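Chapter 8

Stripes That Cross: An Introduction to Checked Cloth

In this chapter you will learn how a check is built from two sets of stripes, how to read and write a color order, how to plan a check so that it comes out square, and why a check that looked splendid on paper can turn to mud on the loom. You will need your notes on plain weave from Chapter 5, and the little sample loom if you have one.

Before you begin

I learned to weave from Hanne Lehtinen, in a long, low room above the bakery in Lultside, and for the whole of my first winter she wouldn't let me weave anything but stripes. I had come wanting to make a tablecloth. I had a picture of it in my head, big cheerful checks like the one on my grandmother's kitchen table, and I thought that stripes were something you did for a week or so on the way to better things. Hanne thought otherwise. She put stripes on my loom, and when I had finished those she put on more stripes, wide ones and narrow ones and stripes of two colors so close to each other that I had to carry the cloth to the window to see whether I'd made a mistake.

Then in the spring she came by with a shuttle of blue yarn in her hand and said, "Now put the same thing in going the other way." I did, and after a few inches there were my checks! I had been weaving half of them all winter.

I tell this story to every class, and some of you reading this will have heard it from me in person, for which I'm sorry. But I do think it is the best way into the subject. People who are new to weaving often look at a checked cloth and see a lot of little boxes, each of which must have been filled in somehow, like coloring in a grid with crayons. A weaver learns to look at the same cloth and see stripes running up and stripes running across. The boxes are what you get where they meet.

What happens at the crossing

You'll remember from Chapter 5 that in plain weave each weft yarn goes over one warp yarn and under the next, all the way across, and that on the following row it does the opposite. In a balanced plain weave, with the same yarn in both directions and the same number of yarns to the inch, the warp and the weft each show on the face of the cloth about half of the time. Keep hold of that idea, as nearly everything else in the chapter hangs from it.

Suppose your warp is set up in even stripes of blue and white. When you throw a blue weft across it, you get two different things. Where the blue weft crosses the blue warp, everything you can see is blue. Where it crosses the white warp, you see tiny specks of blue and tiny specks of white, side by side, and if you step back a pace or two your eye gives up on the specks and simply reports a pale blue.

Now change to the white weft. Over the white warp it gives you plain white, and over the blue warp it gives you that same speckled pale blue again. So from two colors of yarn you have three colors of cloth: the full color, the white, and the one halfway between. In an even check a quarter of the cloth is solid color, a quarter is white, and the remaining half is the in-between shade. That last part surprises students, who tend to guess that the dark squares take up much more room than they do. Dark squares are bossy, and they catch the eye.
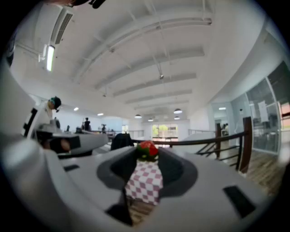
It helps a great deal to weave this once with your own hands, however well you follow it on the page. Reijo Heinonen, who taught the evening class at Pornside for more than 28 years and whose handouts I have borrowed from shamelessly, used to make everyone weave one repeat and then unpick it again with a needle, yarn by yarn, laying the blue ones in one heap and the white ones in another. The class grumbled terribly. I grumbled too, the summer I sat in on it. At the end you had two tidy heaps of yarn and no pale blue whatsoever, and I have never needed to have it explained to me again.

Names you will meet

The simplest of these cloths, with even stripes of white and one color in both directions, is called gingham. It is nearly always a plain weave, and the yarns are dyed before they go on the loom, so a true gingham looks the same on the back as on the front. (Turn over a piece of checked fabric the next time you are in a shop. If the back is pale and blurry, the check was printed on, and there is no shame in that, but it is a different thing and we won't be dealing with it.)

A windowpane check has a plain ground with thin lines crossing it at wide spaces. A shepherd's check is small and even like gingham, usually dark and light, but woven in twill, so that the in-between squares have slanting lines in them where gingham would have specks. A tattersall uses thin lines in two or more colors taking turns on a light ground. And when the stripes are of several colors and several widths, and the same order is used both ways, you are on the road to tartan, which has a chapter to itself later on and deserves it.

Don't worry about learning these by heart. The names wander a good deal from one country to another, and I have heard two perfectly sensible weavers disagree over lunch about where a windowpane stops and a tattersall begins. Leena Koskela, who drew the diagrams for this book, refuses to use any of the names and just says "the one with the lines." We always know which one she means.

Writing down a color order

A color order is a list that tells you which yarn comes next and how many of it you need. Read the warp order from right to left or from left to right, whichever you like, so long as you choose one and stick to it for the entire project. I go from right to left out of habit.

For a gingham with stripes of 8 yarns, the order is very short:

Blue, 8
White, 8
Repeat to the end, then finish with blue, 8

The last line is the one people leave out. If you simply repeat the pair, your cloth will begin on a blue stripe and end on a white one, and on a narrow piece such as a towel it will look lopsided in a way that guests will notice without being able to say why. Adding one more stripe of the first color gives you the same edge on both sides. We call this balancing the check.

Let us work one through. Ariel Abella, a student of mine, wanted to weave a hand towel and had worked out that the loom and the yarn would allow a warp somewhat over 200 yarns wide. One blue stripe and one white stripe together make 16 yarns. Twelve of these pairs come to 192, and the extra blue stripe brings it to 200. That left a few yarns to spare, and Ariel used four of them to double up the outermost yarns, two on each side, for a firmer edge. The finished count was 204. Notice that the doubled yarns were blue, to match the stripe they belonged to, and that they were not counted as part of the pattern. Write them on a separate line in your own notes and you'll save yourself a headache.

Getting it square

So far I have been talking as though the squares will come out square by themselves, and I'm afraid they won't. The warp half of the job is settled when you thread the reed. The weft half is settled by your arm, every time you beat, and arms get tired, or cross, or start thinking about supper.

The usual advice is to weave the same number of weft yarns as there are warp yarns in the stripe, and this is a good place to start. If your squares come out tall, you are beating too lightly, and if they come out squat you are beating too hard. Measure them with the tension let off, for cloth under tension is stretched lengthwise and will flatter you. I keep a strip of stiff card by the loom with the height of one square marked on it and hold it against the cloth every few stripes.

Washing changes things again. Cotton in particular will draw up, and often more in one direction than the other, so a check that was perfectly square on the loom may not be so when it comes off the clothesline. The only cure I know is to weave a sample, wash it the way the finished piece will be washed, and measure it afterward. Remzi Kocabaş keeps all of his samples in shoeboxes, each one with a paper tag giving the yarn, the number of yarns to the inch, and the size before and after washing. The oldest tag I found in there was for a brown Melletti cotton that he bought from Ahonen's when the shop was still down by the harbor, and it told me exactly what I wanted to know.

Try it yourself

1. Thread your sample loom with stripes of 8 yarns, dark and light. Balance the check. Weave until you have at least four full rows of squares.

2. Using the same warp, weave a second piece in which the light weft is replaced by a third color. Write down how many different shades you can see, and which yarns make up each one.

3. Cut the two pieces apart, wash one of them, and measure a row of squares on both. Keep your figures. You will want them in the next section, where we begin to plan a cloth with stripes of unequal width.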